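Clothing Exchange in Vullever Adds a Summer Knitwear Day

VULLEVER, 22 May 2019 – The Kora clothing exchange will hold its first summer knitwear day in June, with a separate section for light tops, T-shirts and fine ribbed knits that organizers say are hard to find on the regular racks.

The exchange has run twice a year for adult clothing, once in spring and once in fall. Both dates lean toward coats, sweaters and jeans. Waltraud Janssen, the exchange's coordinator, said thin summer pieces have been coming in all along but tend to end up at the bottom of the bins.

"A winter coat goes on a hanger and everybody sees it," Janssen said. "A thin top gets pulled out, looked at and dropped back in a heap. By noon you can't tell what it is anymore."

The June date will be held in the former Hinrichs fabric store on the main street. Doors open at 10 a.m. Admission is $3, and children get in free. Visitors may bring up to 10 pieces to trade, and each piece accepted earns one ticket that can be used for any other piece on the floor.

Clothes left over from the spring exchange will make up the first part of the stock. Janssen said 49 bags were held back for the summer date. They are being opened and gone through now, and each piece is laid out and looked over before it is folded and put with others of its size. 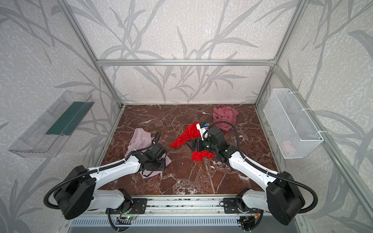

Pale pink, red and dusty rose pieces spread out on a marble-patterned surface.

Color has been part of the discussion. At past exchanges, tops were grouped by size only. In June they will be grouped by size first and then by color, a change requested by several regular visitors who come looking for something to go with a skirt or a pair of pants they already own. Reds and pinks will have their own stack in every size, as will blues and greens. White and gray will share one.

Birgit Grube, who is drawing up the floor plan, said the color stacks should make it quicker to put things back in the right place. She plans to set the stacks on low tables near the front windows, where the daylight is best, and to keep hanging items along the rear wall. There will be two mirrors instead of one. The fitting area will stay behind the old cutting counter, with a curtain across it.

"People asked for a second mirror for years," Grube said. "We finally bought one."

Ribbed knits will get the most attention. Ilse Buschmann, a retired seamstress who ran an alterations business in Vullever for 31 years, is in charge of checking them. She said a ribbed top can look worn out when it is only creased, and can look fine when the neckline has stretched past the point where it will go back.

Her method starts with the neck. She spreads the piece flat, smooths the ribs so they run straight from the shoulder to the hem, and looks at whether the neckband lies down. Then she turns it over and checks the underarms and the side seams. Holes at a seam can be mended. Holes in the ribbing itself usually can't, at least in a way Buschmann is willing to put her name to.
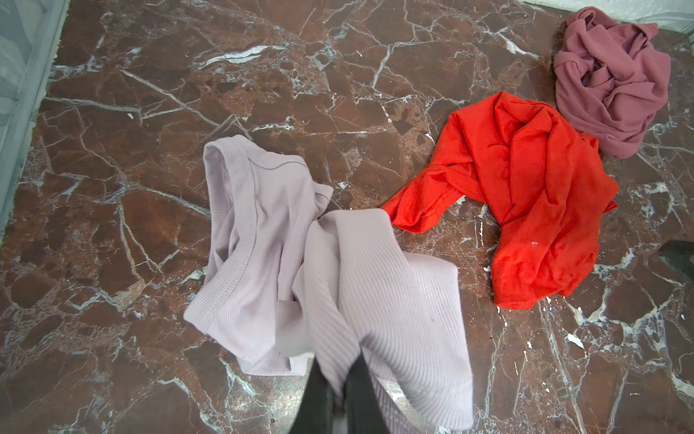
A pale lavender ribbed knit with a red-orange shirt to its right.

Tops that need a small repair will go in a basket marked for mending and will be offered at the June date for half a ticket, with the fault noted on a paper tag. Buschmann will be on hand in the afternoon to show people how to close a seam in knit fabric by hand. Needles and thread will be provided, though she asks anyone with a matching thread at home to bring it.

She also has some advice on folding. Fine knits should be folded and never hung, she said, and the fold should follow the ribs. She lays the top face down, brings both sides in toward the middle until the piece is as wide as a sheet of paper, lays the sleeves straight down over the back, and folds the hem up to the neck in two turns. Sleeveless tops are done the same way. Shirts in a smooth fabric can take a third turn and be stood on edge in a drawer.

Pieces that arrive balled up in a bag should be shaken out and left flat for a while first. "Don't iron across the ribs," Buschmann said. "You flatten them, and then it's a different garment."
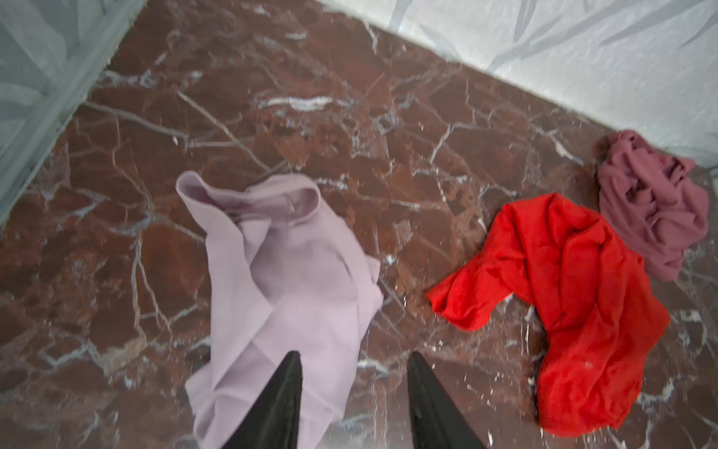 Lavender ribbed knit and bright red cloth, loosely crumpled.

The exchange will accept drop-offs until the evening before the event. Clothes should be washed and dry. Organizers ask that tops be handed in folded or rolled in an open bag or box, with adult and children's sizes kept apart. Strongly colored items, reds in particular, should be washed separately at least once before they are brought in. At the spring exchange, a new red shirt left its color on a cream sweater in the same damp bag, and neither could be put out.

Socks, underwear and swimwear will not be taken. Neither will items with company printing on the back, which have piled up in past years without finding takers. Scarves and plain lengths of fabric are welcome and will go on a table of their own.

Britta Wegener has brought clothes to every exchange since the first one and said she expects to trade most of a drawer this time. She has been through it once already and set aside the tops she did not wear last summer.

"I have four that are almost the same pink," she said. "I must have liked it very much at some point." 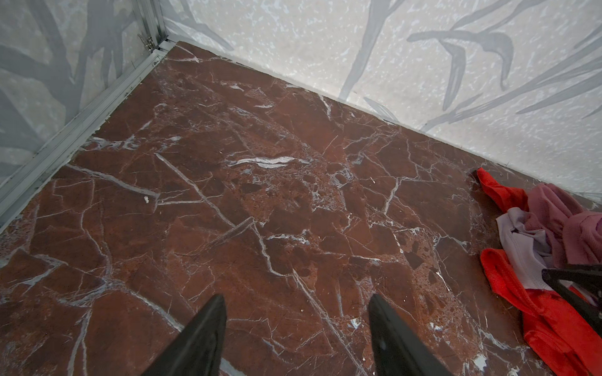
Anything not traded by closing time can be taken back by the person who brought it, up to one hour after the doors close. What remains will be sorted again the following week. Pieces in good condition are stored for the fall exchange, and the rest goes to Ernik, a textile workshop outside town that cuts worn cotton and knit into cleaning cloths. Annelore Gerlach of Ernik said the workshop can use knits in any color as long as buttons and zippers have been removed.

Gerlach said thin ribbed fabric is less useful for heavy cleaning but works well for dusting and for polishing glass. The workshop will have a small table at the June event with finished cloths for sale.

If the summer date draws enough visitors, Janssen said, it will be repeated next year. The fall exchange will go ahead as usual with coats, sweaters and boots.

Drop-off hours are posted on the door of the former Hinrichs store. Parking is available behind the building, and the side entrance has a ramp.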